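Mounting a Towel Bar on Drywall

Mark the height of the bar with a level and a soft pencil. Check the wall for studs before choosing hardware.
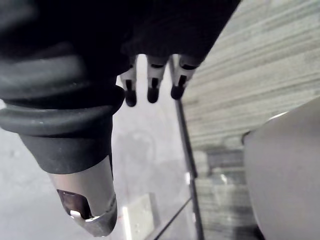

If only one bracket lands on a stud, use a wood screw there and a toggle anchor at the other end. Do not rely on plastic plugs for bath towels.

1. Hold the first mounting plate on the line and mark its holes.

2. Drill at low speed. Vacuum the dust out of each hole.
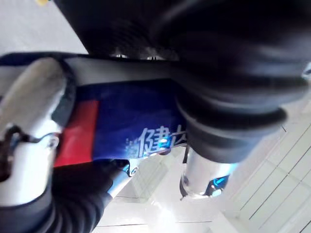 3. Set the anchors flush, then fasten both plates. Leave the screws slightly loose until the bar has been fitted.
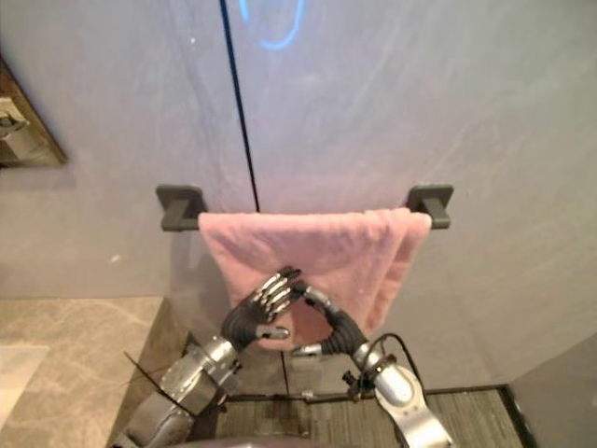

Tighten the plates, seat the posts and turn the set screws from below with a 2 mm hex key. Recheck them in September if the bar is installed in summer.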